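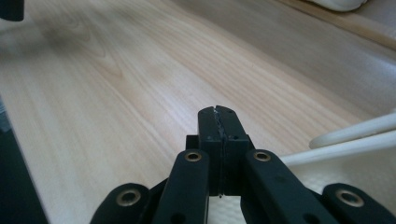 Ticket 3446
Subject: Hot water runs out after one shower, unit at Povgate
Opened by: Hamish Rennie
Handled by: A-yeong Tak, Golestani Plumbing and Hot Water
Opened: Fri 6 June
Status: Reopened

Hamish Rennie
The electric storage tank in the laundry cupboard gives us one decent shower and then goes lukewarm. It's a Zetthorpe, on the off-peak tariff, put in by your people in October. Two adults live here. The old tank was smaller and did both of us plus the dishes. I rang and was told it was "probably the cold weather". It was cold last winter too, and the old tank coped.

A-yeong Tak
Hi Hamish, thanks for the details. Cooler inlet water does make a difference, but I agree one shower is poor for a tank that size. Could you tell me:
Is the first shower properly hot, or only warm?
Has the shower head been changed?
Is there any water dripping from the relief valve outside?

Hamish Rennie
Properly hot for the first person. Same shower head we've had for years. There's a drip from the copper pipe on the outside wall, but the bloke who installed it said a drip was normal. Is it or isn't it?

A-yeong Tak
Some drip while the tank is heating is normal, as the water expands. It should stop once heating is done. Could you put a bucket under the pipe overnight and let me know what's in it by morning? Please don't touch the valve itself and don't take the cover off the thermostat. That part needs an electrician.

Hamish Rennie
Bucket done. Enough to cover the bottom and not much else. I can't see how that explains a whole tank going missing. I also rang the power company, who told me to buy a Pokden timer. They sell Pokden timers.

A-yeong Tak
That amount is fine and I'd rule the valve out. I'd also hold off on the timer. You're on controlled load already, so the supply to the tank is switched at the meter box and a second timer would only cut the heating hours further.

Next thing to try: run the kitchen hot tap by itself in the morning, before anyone showers, and time how long it stays hot. Then do the same with the shower the next day. If the kitchen does well and the shower doesn't, the trouble is probably in the mixer and the tank is all right.

Hamish Rennie
Kitchen tap stayed hot for 15 minutes and I turned it off because I felt bad about the waste. Shower the next morning was lukewarm after nearly 30, but I had the tap on full and I don't normally stand there that long. So what does that prove? Different taps, different flow. I wouldn't hang a diagnosis on it.

A-yeong Tak
Fair point, it's a rough test. It does suggest the tank is holding more than one shower's worth, at least some mornings. Do you both shower in the morning?

Hamish Rennie
No. One at six in the morning, one at night after work. It's the night one that goes cold. I thought I'd said that. I've read back and I hadn't.

A-yeong Tak
That helps a lot. On your tariff the tank may only be heating overnight, so by evening you're using what's left after the morning shower, the dishes and any washing. The previous tank might have been wired to the continuous supply. I can't tell that from here. Do you have a power bill from before the changeover?

Hamish Rennie
Found one. There's no controlled load line on it at all, just the general usage. The new bills have both. So somebody moved it across when the tank went in and didn't mention it. I was told it was a straight swap. It says "like for like" on the invoice.

A-yeong Tak
Thanks, I've added both bills to the ticket. I've also asked for the job sheet from October. I'll mark this resolved as a tariff matter for now and the office will contact you about options.

Status changed to Resolved.

Hamish Rennie
Please reopen this. Working out why it's cold isn't the same as it being hot. The office did ring, and offered to sell me a bigger tank. I'd like the wiring put back how it was, or the lower element checked in case it's that as well. A tank that's full of hot water at six in the morning shouldn't be empty after one shower and a few plates, whatever tariff it's on.

A-yeong Tak
Reopened, and I'm sorry about the call. You're right that the element hasn't been tested. An electrician will check both elements and the thermostat, and will bring the job sheet. No charge for the visit. Please keep the cupboard clear so they can get to the lower cover.

Status changed to Reopened, awaiting site visit.

Hamish Rennie
Cupboard's clear. I've had 3 different explanations so far, so I'll wait for the meter reading before I believe a fourth.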